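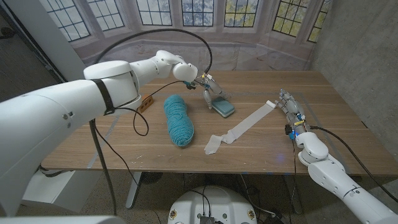

Meron Kassa read rule 14 out loud, because Wimberg liked the rules read out loud before a sign-off.

"No arm moves while a person's hand is over the table."

"Fine," said Patricio Urquijo. He had run the bench at Braltetti for two years and had written most of the rules himself. There were 95 of them now.

"It's not fine. Yesterday you reached in and straightened the yarn."

"The arms were stopped."

"They were paused. Rule 2 says paused counts as moving."

Patricio looked at the table. The sponge, the brick, the paper towel. He had laid out things like these some 200 times and had never been touched by anything but a cable.

"I wrote rule 2," he said.

"I know. Your initials are on it."

She turned the binder around so he could see. The page was from February, the week after the accident at Jerodia, when a man named Tse had put his hand in to pick up a spoon. Tse was back at work. He held his pen differently.

"You could write it up as a reminder," Patricio said.

"There's a form for reminders and a form for breaches. This is a breach."

"And if I sign it?"

"You're off the bench until someone walks you through the rules again."

"Who does that?"

"You do, usually," Meron said. "This time I will."

He took the pen and signed on the second line – the first was for the supervisor – and pushed the binder back. Meron found the first page and pulled out a chair.

"Rule 1," she said.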